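Shared workshop build, post 1. The Burnis arm now has its gripper running on the new firmware. Practice target is an open desktop case, because cramped and full of cables is what we want it to handle.

2/ Grip force is capped in software at 5 N. Encoder counts per finger: 2000 over full travel. Control loop is 8 ms, slower than I'd like.

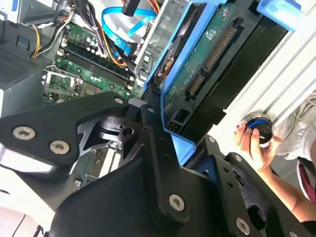 Why not run the loop faster?

The bus is the limit. Each cycle carries 32 bytes per joint, and the Helasik adapter drops packets under about 6 ms.

4/ Next: swap the adapter, re-zero the fingers, repeat the cable tests. Link screws get threadlocker first. Config files go up once the offsets stop drifting.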